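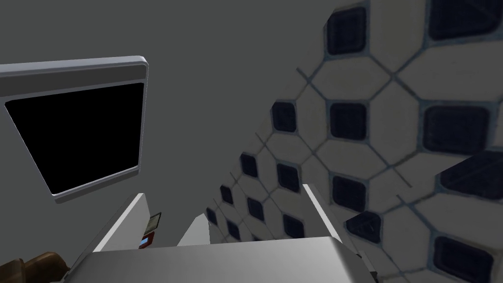

Home Vacancies Volunteering Notices Contact

Tiling and plastering trainer, part-time, Flonbridge

Solach Training Workshops is looking for a part-time trainer to teach wall tiling and basic plastering to adults. The post is based at our Flonbridge workshop and starts in May. It is a permanent job after a probation period of 15 weeks.

We run short practical courses for people who want to get into the building trades, and for people who already work in them and need a second skill. Most of our learners are over twenty-five. A good number have been out of work for a while, and some have never held a trowel. The tiling course has been our busiest for the last two years and we have had a waiting list since the autumn.

The post has come up as Shengli Kang is moving over to run our bathroom fitting course full time. He will still be in the building and will be on hand for the first few weeks to show the new trainer how the bays and stores work.

What you will do

You will teach two groups a week. Each group works in the bays, one learner to a bay, and goes from setting out and cutting through to grouting and sealing. Plastering takes up the last part of the course and covers patching, skimming a small wall and making good around pipes and sockets. We don't teach full-room plastering at this site.

Sessions run from 9.15 in the morning to 3.30 in the afternoon with a break for lunch. On teaching days we ask you to be in by 8.30 to set out tools and check the bays. At the end of each course the tiles are knocked off and the walls made ready for the next group. The learners do most of this as part of the course, but you will need to oversee it and finish off whatever is left.

You will also keep simple written records for each learner, order adhesive, grout, plaster and tiles through our stores, and do a short assessment at the halfway point and at the end. The assessment forms are already written. You may change the wording if you find a clearer way to put something, but please talk to Xiuying Hou first, as the same forms are used at Rutetti.

Now and then you may be asked to cover a day at our Rutetti workshop. We pay travel for this and give at least a week's notice unless someone is off sick.

What we are looking for

You must have at least 5 years of paid work as a tiler, or as a general builder where tiling was a main part of the job. You should be able to skim a wall to a decent standard. We will ask to see this.

A teaching qualification is useful but you don't need one to apply. If you don't have one, we will pay for you to take the introductory award in your first year and give you the time to do it. Experience of showing apprentices or new starters how to do the work counts for a lot with us.

You need to be comfortable talking to a group and repeating yourself. Some learners speak English as a second language, and some find reading hard. A trainer who shows the cut three times and then stands back while it is tried will do well here. One who takes the tool out of the learner's hand will not.

The work is physical. There is lifting, kneeling and a fair amount of dust, and masks and knee pads are provided. If you have a health condition and are not sure whether the job would suit you, ring and we can talk through what could be changed.

A driving licence would help with the Rutetti days but we can work round it.

Pay and hours

The post is for three days a week. Full-time equivalent pay is on the trainer scale in the job pack, and where you start on it depends on your experience. Pay for part-time staff is £1512 a month before tax at the bottom of the scale. Holidays match the course breaks, with a few further days to take when you like. We pay into a workplace pension.

There is parking behind the building. The bus from the town centre stops at the end of Wei Lane, about 5 minutes on foot.

How to apply

Ask the office for a job pack or pick one up at the front desk between 9 and 4. Fill in the form and add a covering letter of no more than two pages. We would like to know what jobs you have worked on, what you have taught other people to do, and why you want to teach now. Please don't send a CV on its own — we have had to turn good people down in the past for that.

Photos of finished work are welcome but keep them to a few.

If we ask you in, the visit will take a morning. You will have a 50-minute practical task in one of the bays, a short demonstration to two or three of our present learners, and then an interview with Xiuying Hou and one other member of staff. Bring your own hand tools if you prefer them. We supply everything else, and we pay reasonable travel costs.

The job needs an enhanced background check, which we arrange and pay for. A past conviction will not rule you out by itself. Two references are needed, and one should be from someone who has seen your work on site.

If you would like to look round before applying, ring the office and ask for Shengli. Afternoons after 3.45 are best.

Comments (4)

Marcus T
Is the pay figure for the three days or is that full time? Not clear to me.

Solach office
For the three days, Marcus. The full-time scale is in the job pack.

tilerdeb
Did this course two years ago with Shengli and have been working since. Would recommend it to anyone thinking of teaching there, good bunch. Stores can be slow with the grout so order early

P. Lowe
Would you take someone semi-retired? 30 odd years tiling but my plastering is rusty.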